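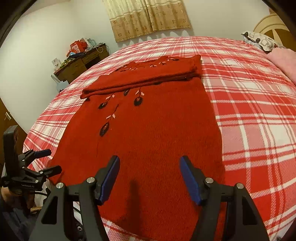

A red sweater with embroidered motifs, folded over at the neck.

Munthorpe has one main street, two bakeries and, for a few days every March, more wool than you would think a town that size could hold. The mending fair fills the old grain hall from end to end, and by nine in the morning the line is already out past the pharmacy. People come with bags over both arms. Some have driven for hours with a cardigan on the passenger seat!

I went for the first time last year, planning to stay an hour, and left when they turned the lights off. I had a gray pullover with a hole in the elbow and the idea that someone would fix it for me. Zdislava Šimko handed me a needle instead. She has run the darning table since the fair began, and she starts everyone the same way - with a scrap of knitting, a wooden mushroom and a piece of yarn in a color that doesn't match, so you can see what you're doing.

Darning is weaving, really. You run a set of lines up and down across the hole, leaving a little slack at each turn, then go over and under them from side to side until the gap closes. My first patch looked like a tennis racket. My second was lumpy but it held, and I've worn that pullover all winter with a mustard-yellow square on the elbow that strangers keep asking me about.

Swiss darning was the real surprise. You follow the path of each stitch with new yarn, right on top of the old, and thin spots become solid again without any bump. It works as decoration too. At the next table a boy was covering a bleach stain with a row of tiny green pears, working from a chart his grandmother had drawn on the back of a phone bill.

The yarn stalls are a danger all their own. Olteanu, a two-person mill from up the valley, sells mending wool on little cards, 131 shades of it, and I stood there far too long choosing between three browns. Jirkus had a basket of odd ends by the door, pay what you like, and the regulars were elbow-deep in it before I'd taken my coat off. Go there first.

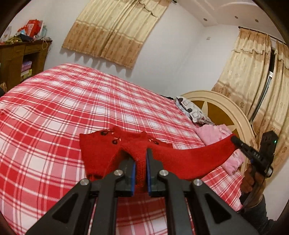
Yasmine Benkirane thinks the reds are the hardest to match, and that anyone who wants a perfect red should give up early and pick pink. Old dye drifts, she told me, and it drifts differently at the cuffs than it does under the arms. Take the sweater outside and hold the yarn against it in daylight, she said, then choose the one that is slightly too dark.

She is right about the dark. I tried it on a maroon hat in April and the mend vanished from across the room, where the closer match had looked chalky.

The other half of the hall belongs to washing and storage, and I nearly skipped it. Don't! I had been hanging my heaviest knits for years and wondering why the shoulders grew points. Fold them. If moths have been in the drawer, brush out every seam and bag the knits for a spell in the freezer. Cool water, wool soap, no wringing - roll the sweater in a towel, press down with your knees, then dry it flat and turn it once.

Last year 800 people came through, and the hall's mending book, where everyone signs in a finished piece, reached number 2640. Mine is in there as "elbow, yellow." This March I'm bringing the Ganum fisherman's sweater I found at a yard sale, which has lost most of one cuff and will need picking up stitches and knitting down fresh. I've never done that before. Zdislava says to bring double-pointed needles and a sandwich.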